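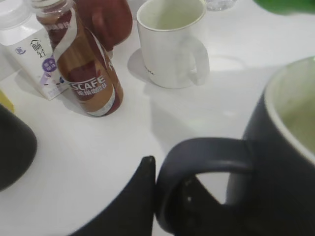

Mawuli says a drinks table needs ice and napkins and one person in charge of it, and that mine has none of the three. Fair. He also says mugs are for hot things. Not fair, and I'm going to argue about it for the rest of this post, sorry.

Quick one today, I have to be out the door soon.

So. The drinks table. White top, white wall, nothing fancy, and for two years it has been the place where every half bottle in the building ends up. Coffee in a bottle. Milk in a carton. Water. Something green. I keep meaning to tidy it and then somebody comes by and wants a drink and the moment is gone. This week I finally had a go at it, mostly with snacks in my other hand, and I have Opinions now.

First opinion — pour it out. Don't hand people a bottle. I know, I know, more washing up. But a person with a bottle puts it down somewhere and goes home. A person with a mug brings the mug back, most of the time anyway. Since December I've lost exactly one mug and I'm pretty sure it's in Halina's car.

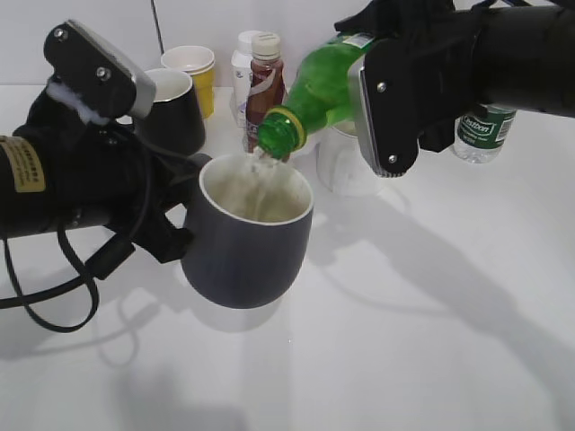
Green bottle, dark mug, mid-pour.

Second opinion is about the mug itself. Dark outside, white inside. That's the one I reach for every time and I've stopped pretending I like the others the same. With a white inside you can see what you've got in there, even something clear. With the all-dark ones from Bruvley (pretty! heavy! chipped in a month) you're pouring into a hole and you find out it's full when it's on your sock.

Also lift the mug. Bring it up to the bottle a bit, tip the bottle slow, keep the two close together. Hashini pours from way up high like she's in a movie and half of it goes on the table. She says it opens up the flavor. It's water, Hashini.

OK third thing, layout, the bit I spent the most time on and the bit nobody will notice. 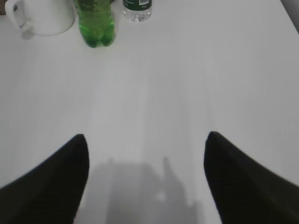
I used to keep everything in a sort of ring, drinks all the way round, so people could come at it from any side. Terrible. Every reach went over the top of something else and there was never a spot to set a mug down. Now it all goes along the far edge, lined up, and the whole rest of the top stays bare. Looks a bit stingy with that much white showing but you can put a mug down anywhere you like. And wiping takes one swipe. I used the Guster cloth, the gray one, which is the only thing I've bought this year that I'd buy again.

What else. Milk goes next to coffee, obviously, though it took me ages to see it was obvious. Anything in a big 1000 ml carton goes in the fridge door and only comes out when someone asks, they tip over and then you have a whole afternoon of milk smell. Open bottles get a dot on the cap with a marker. I forget the dot on about every other one so that system isn't really a system. Working on it. 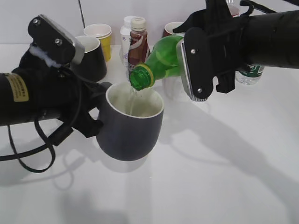

Cups are the part I haven't solved. Valquíria wants them all in a stack at one end, matching, and she sent me a link to a set from Brurnomel that costs more than the table did. I don't want a set. I like that you can tell whose is whose when they're all different, so there's a black plastic one upside down at the back and a yellow paper one right behind that, and a red paper one further along, and if you've got the yellow one you know you've got the yellow one. Upside down is a good habit by the way, keeps the dust out, I should do it with more than the one. The paper ones just sit there. They blow over if the window's open so the window stays shut, not ideal in this weather.

Things I still want to sort out:

- a tray for under the bottles, low one
- somewhere for lids to go that is not my pocket
- Mieczysław's tea, there is so much of it and he wont say how old it is
- ice (fine, Mawuli)

Napkins I'm not doing. There's a cloth.

Going to stop there, I'm late and haven't found my other shoe. If you have a tray that fits along the back of a narrow-ish table send me the measurments please.

Posted by Halina's neighbor upstairs, September 11, 2022

449 views · 2 comments · 2 shares

Recent posts
The shelf over the sink, again
Soup at Śliwiński, ranked badly
Marker dots: a progress report
Who took the good scissors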